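Mastcombe Community Food Service
A thread on changes to household food waste collection in Mastcombe and Rareck. Please read all the posts before contacting us. 1/10

Mastcombe Community Food Service
The new collection round begins on 23rd October. It covers every household in Mastcombe and the streets of Rareck north of the canal. Residents south of the canal will join in June. 2/10

Mastcombe Community Food Service
Each household will receive a small kitchen caddy and a larger bin for the kerbside. Fruit and vegetables may go in whole or in pieces, including peel, stones and cores. There is no need to wrap them.
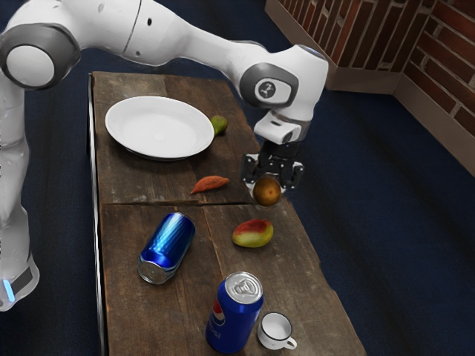
3/10

Mastcombe Community Food Service
What we cannot accept: cooking oil, nappies, pet litter, or bags marked "biodegradable". Paper liners are accepted. A roll of 30 will be delivered with the caddy, and further rolls may be collected from either library. 4/10

Mastcombe Community Food Service
We have been asked whether food waste is to be set out on the same day as recycling. It is. Bins should be at the kerb before 7am, with the handle turned forward to lock the lid. Crews will not return for bins put out late. 5/10

Mastcombe Community Food Service
The best outcome remains that food is eaten. Our survey of 2000 households found that fresh fruit was the item most often thrown away, followed by bread. Many respondents told us they had bought more than they needed for the week.

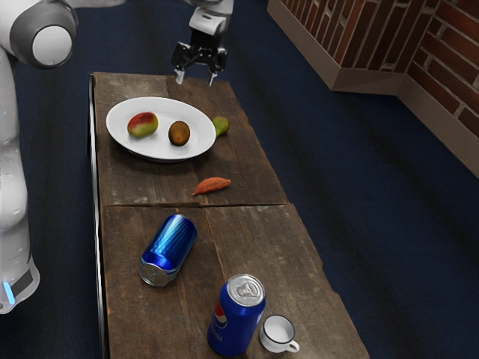 Bread was most often discarded in households of one or two people, and several residents asked for smaller loaves in local shops. We have passed this request to the traders' association. 6/10

Mastcombe Community Food Service
Storage advice, in brief. Kiwi fruit and mangoes ripen at room temperature and may then be moved to the fridge. Limes keep longest in the fridge. Sweet potatoes should be kept somewhere cool, dark and dry, and never in the fridge.

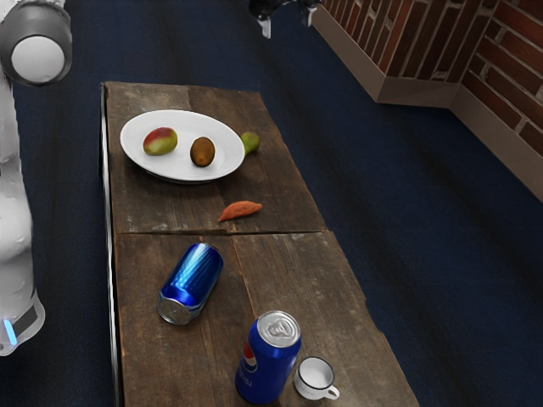

Ordinary potatoes should be kept apart from onions, in a paper or cloth bag. Bread may be frozen in slices and toasted from frozen. 7/10

Mastcombe Community Food Service
Free storage and cooking sessions will be held at the Skillivent centre in Rareck. Each session lasts 2 hours and has 20 places. Booking is required and children must be accompanied. 8/10

Mastcombe Community Food Service
The sessions will be led by Tươi Phùng, who also wrote our leaflet on leftovers. Printed copies are available in large type on request. 9/10

Mastcombe Community Food Service
Residents in flats with shared bin stores will receive a separate letter. If yours has not arrived by the start date, please send us a direct message with your postcode. Replies to this thread are not monitored at weekends. 10/10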